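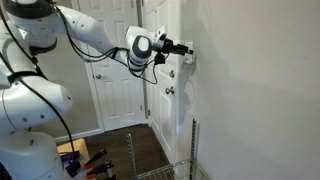
Petit fil sur ce qu'on fait avec Iltus : apprendre à un bras à actionner un interrupteur mural à partir de démonstrations, sans lui donner la position du mur. Toute la difficulté tient dans les derniers centimètres. Quand les doigts noirs de la pince sont juste devant la plaque, ils en masquent le milieu, et une vue de côté n'aide plus beaucoup.

2/ Le jeu de données : 3454 démonstrations, enregistrées par Ngan-ling Yang et Jytte Grímsdóttir. On en a gardé 900 à part pour l'évaluation.

3/ La méthode : deux politiques. La première amène la pince près du mur, la seconde prend le relais pour le contact et travaille en petits déplacements relatifs. La bascule entre les deux est apprise aussi.

4/ Résultat principal : avec une seule politique de bout en bout, 5 essais réussis sur 9 sur une plaque jamais vue. Avec les deux, 9 sur 9. C'est peu d'essais – on refait une série plus longue en décembre.

5/ Ce qui coince encore : les ombres portées sur un mur clair. La bascule se déclenche parfois trop tôt. Inger Vigfúsdóttir teste une augmentation là-dessus.

6/ Le code sera dans le dépôt Garnus, les données suivront. Questions bienvenues, je réponds samedi.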